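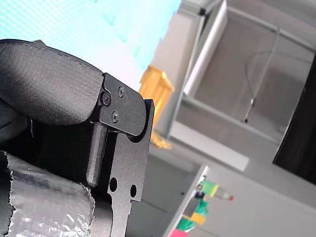

The Rorninen open day at Sondside was attended on behalf of the Nanix early learning group, which is reviewing its stock of floor mats and building blocks before the winter order. The visit was intended to look at materials in ordinary use, with particular attention to wear, cleaning and the legibility of printed faces. The screws in the black metal bracket were plainly visible, set in a triangle, and silver-grey tape had been wound in a wide band around one of the parts below. Tape of this kind is common in our own rooms and leaves a residue when it is lifted. The group may wish to revisit its guidance on the matter.

Arrival and rooms

Visitors signed in at the main desk and were shown to Room 605. The corridor was well signed and the lift was in service. Coats were left on a rail outside. A printed sheet gave the order of the afternoon – arrival, block area, storage, discussion – and the timings were kept.

The block area

The blocks are small cubes with pale edges and strongly coloured faces, each printed in white. Contrast was good and the symbols were large in proportion to the face. Our present set has thin lettering on a varnished ground, and several members have reported that younger children confuse the characters.
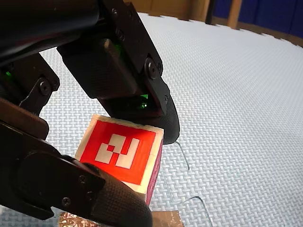

Foam cube with a red printed face and a magenta-pink side, held between black rubber fingertips.

Foam has clear advantages where blocks are likely to be dropped. It is quiet, light in the hand and kind to furniture. Against this, the group has found in the past that foam edges mark easily and that printed panels lift at the corners after repeated wiping. The hosts stated that they hold 2,000 blocks in all and withdraw worn ones every October.

Floor covering

The mat is of the interlocking puzzle type, in blue foam. Tiles of this pattern can be replaced singly, and this would suit our smaller rooms, where damage is usually confined to the doorway.
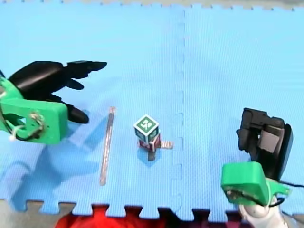
Edging strips should be costed at the same time. Our last order of 294 tiles came without them, and the open tabs along the outer sides collected dust and had to be trimmed by hand. The Xue catalogue lists straight edging separately, and the group would need to confirm that it fits tiles from another supplier before committing to a mixed order.

The use of a cross on the mat to show where a block should stand was thought a simple and useful idea. It could be adopted for sorting and stacking games at very little expense.
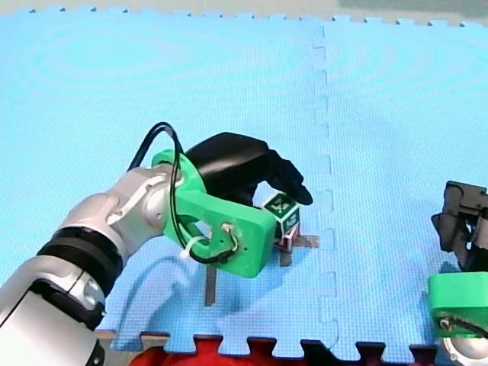

Points for the group

Request samples of foam cubes with printed faces, to be wiped daily for 10 days and then compared with the present set.

Obtain a price for blue puzzle tiles with matching edging.

Try floor crosses in one room before the end of term – low-residue tape only.

Report submitted 2026-10-05.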